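Can a robot fold laundry yet, or am I dreaming?

Posted 9th December in Home & Workshop

wrenandthewash
We've got four kids and I reckon I spend half my life folding. My brother-in-law swears there'll be a machine doing it by June and I should stop whingeing. I've got up to 4000 dollars put aside (it was meant for a dryer) and I'd happily spend it on anything that can take a t-shirt out of the basket and put it away. Does it exist? I don't care if it's slow!

Temitope Ogundipe
Short version, keep the money for the dryer. I follow this stuff pretty closely and shirts are still a pain for machines. A plate is the same shape every time you pick it up. A t-shirt never is, and before anything can fold it, it has to work out which bit is the collar and which bit is a sleeve that's gone inside out. 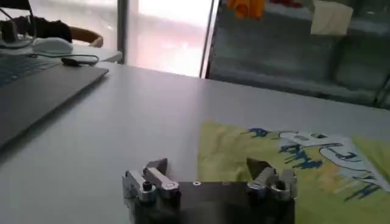

The other trouble is grip. Two hard fingers will grab a box all day long, but with thin cotton they can pinch two layers when you wanted one, or miss the lot and just push it along the table. Getting it flat first is most of the battle — same as with my kids, to be fair.

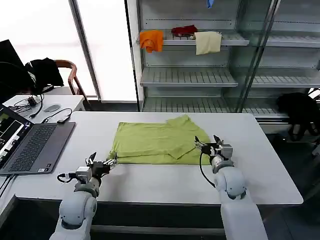 Lime-green shirt spread out on the table, with a flap still folded over near the middle.

Once it's more or less flat, two arms help heaps, same as two hands do. One holds, the other brings the edge over. You still end up with a few lumpy ones, and what I wouldn't trust yet is a whole mixed basket with socks and fitted sheets in it.
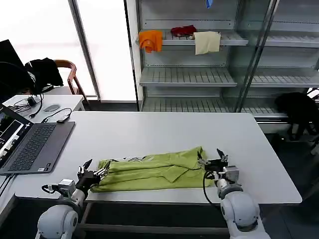
Both grippers on the bundle, one at each end.

If you want something for the house now, a robot vac is the only one I'd pay for. Mine's a Trotia, cost me 500 and it does under the couch.

backshed_col
No. Buy a folding board, 8 bucks, and make the kids do it.

mags.t
We got a Dromevar mop thing and it's OK on tiles, hopeless on the rug. So I'd wait on the folding too. Does anyone know if the Iltent one does carpet?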